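Plotunora Forums > Manipulation > Learning from demonstration
Thread: trimming the approach phase gave us better dish grasps?? sanity check pls

ostap_k
ok so short version bc I have a meeting. We've got 919 handheld gripper demos of dish rack stuff, plates and bowls, two grippers per person, kitchen counters in different homes. Threw out the bad ones, left with 900. Trained the same policy twice. Run A = full episodes, from hands at rest to plate let go. Run B = same episodes but we cut everything before the last bit of the approach, so the policy mostly sees close range rim contact.
Run B is better at grasping. Clearly better, 3 seeds, all same direction. I expected the opposite. Anyone seen this?
Policy is plain behavior cloning w/ action chunks, wrist view only, no depth.

fpylypenko
Seen it, yes. Long approaches are mostly people wandering. Everybody reaches differently, some go over the top, some come in from the side, then you average all that and get mush. Cut the mush, grasp gets better. Not surprising imo

v.horobets
Disagree, or at least slow down. What's your start pose at test time? If run B always starts near the plate because that's where its training data starts, then you gave it an easier test. That's not a method result thats a start pose result.

ostap_k
both start from same pose at test. Far one. B gets there with a scripted move, then the policy takes over.

v.horobets
So B has a scripted approach and A doesn't. Two changes at once. You can't say trimming did it.

ostap_k
hm. yeah. ok fair

fpylypenko
I mean sure but in practice who cares, scripted approach + learned grasp is what people would ship anyway

v.horobets
People who read the title of this thread care. "Trimming gave us better grasps". Run A with the scripted approach in front of it, then compare. That's one afternoon.

azhuravel
lurker here. other question, how do you decide where "last bit of the approach" begins? By time? By distance? By gripper opening? We did it by time once in September on the Jindesdale rig and it was a disaster, slow demonstrators lost nothing and fast ones lost half the grasp.

ostap_k
gripper opening. First frame where the opening drops below the max for that episode and keeps dropping. Then back up a fixed number of frames. Works ok unless the person fidgets with the trigger, which, they do.

azhuravel
they all do lol. Ours click it open and shut while thinking

erzsi_orban
What about the two handed ones? If each person holds two grippers do you trim on the first one to close or per hand? The Etden pipeline does per hand and then the clips don't line up any more, left is holding a thing while right is still in the air somewhere.

ostap_k
first one to close, both clips cut at the same frame. So for the second hand there's still some wandering left in. Didn't think about that being a confound either, ugh

fpylypenko
only matters if the second hand does anything. In a dish rack it's mostly parked no?

erzsi_orban
Parked hands still move. And they show up in the other hand's view, so the policy sees them.

v.horobets
^ this. Can you post a frame from right at the contact? I want to know what B is mostly looking at. My guess is it sees so much plate that it learned plate colors and nothing about geometry.

ostap_k
sure, from the kitchen set, one of the busier ones
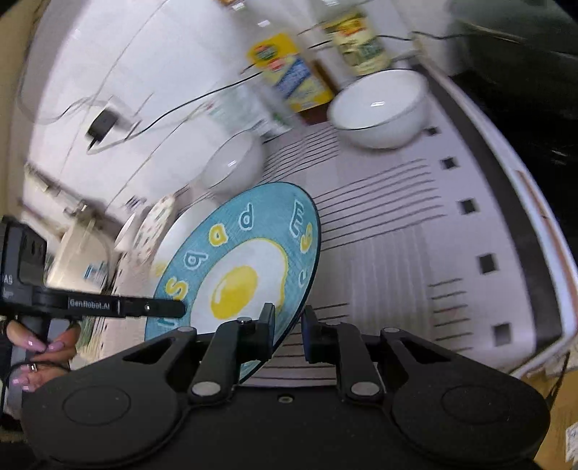

Wrist view, rim grasp on the blue egg plate. Other gripper at left.

v.horobets
OK so the left gripper is well inside the view here and the plate is a big printed thing with a cartoon egg on it. How many distinct plates in the data?

ostap_k
not enough. Blue egg one is in a lot of episodes bc people like picking it first

v.horobets
Then A vs B on seen plates tells us almost nothing about trimming. When you trim you raise the share of frames where that plate is up close. B memorizes it harder. On seen plates that looks like skill.

fpylypenko
or it IS skill. The rim is clamped between the pads, plate is upright and tilted, it's the same contact whatever is printed on it. There's that floral one leaning in the rack on the left too, and the white bowls. Same view, different dishes. Not like it never sees anything else

azhuravel
bowl on its side is a different grasp tho. I wouldn't count bowls as variety for plate rims

erzsi_orban
Also cables on the wall, bottles behind the rack, all of it. With full episodes you'd get those from far and near. Trimmed you mostly get them near, smaller range. I'd worry about a new counter more than a new plate.

v.horobets
Agree w/ Erzsébet. Ostap, held out plates AND held out kitchens, please. And matched scripted approach.

ostap_k
ok ok. List for myself:
- A with scripted approach
- hold out 5 kitchens
- hold out the egg plate completely
- trim variant where second hand gets its own cut, see what breaks

fpylypenko
you'll still see B win. calling it

v.horobets
Maybe! I'd just like to know by how much and on what.

ostap_k
update, 14th December, ran the first one over the week. A with scripted approach closes most of the gap. B still ahead but two of the seeds overlap now. So Valentyna was right on that part, most of what I posted was the scripted move.

fpylypenko
but B still ahead

ostap_k
on seen plates. barely. Held out kitchens still training, the Baláž node went down twice and I lost the checkpoints once (my fault, wrong path)

azhuravel
did you try not cutting but just weighting frames near contact? same effect without throwing away the approach. We got somewhat smoother reaches that way, no hard numbers, never wrote it up

ostap_k
no. adding it. How steep was the weighting?

azhuravel
linear ramp up to the first contact, flat after. nothing clever. can dig up the config monday if I still have it

erzsi_orban
Careful with the ramp if your contact label comes from the opening. The fidgeters will get a ramp in the middle of nowhere. We had to throw those out by hand.

ostap_k
how'd you find them

erzsi_orban
Plotted the opening, looked for anything that closes and reopens before lifting. Then watched them. Took me two days and a lot of coffee.

v.horobets
Can you change the thread title btw

ostap_k
can't edit titles after a week apparently. mod?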